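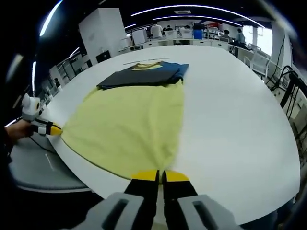
Which way should a T-shirt face when it goes down on the table?
Front side down, with the hem toward you and the collar toward the far side. Every note in this set was written with the shirt lying that way, so "left" always means your left as you stand at the hem.

Flastov shirt folding notes

Hello, and thank you for opening the readme first! Flastov is a collection of notes and pictures on folding plain T-shirts at a table, put together by Najwa Nassar over a long November when the shirts from the Wemum summer program all needed to go back into storage (and some of them, I'm sorry to say, had been living in bags).

What's in the folder

notes.txt has the folding notes, one line per shirt, 2000 lines in all. colors.txt is a short list of the color names we settled on. Please use those names if you add anything, so pale lemon is "yellow" and dark charcoal is "gray", even though I went back and forth on that second one for ages. The pictures sit in their own folder, sorted by color of the shirt being folded.

How we fold

Smooth the body out from the middle, then take the hem at the corners and straighten it before anything else. Sides in next, sleeves back over themselves, then the hem up to the collar in 2 folds. Soft creases are fine and we don't iron. Finished shirts go on the pile at the back of the table, colors mixed, and get sorted later on.

Known gaps

Long sleeves are missing entirely. Shelf 22 at Kassab was folded by an older method, sleeves first, and those lines are marked "old" in the last column.

Corrections are very welcome, just send them to Najwa with the line number.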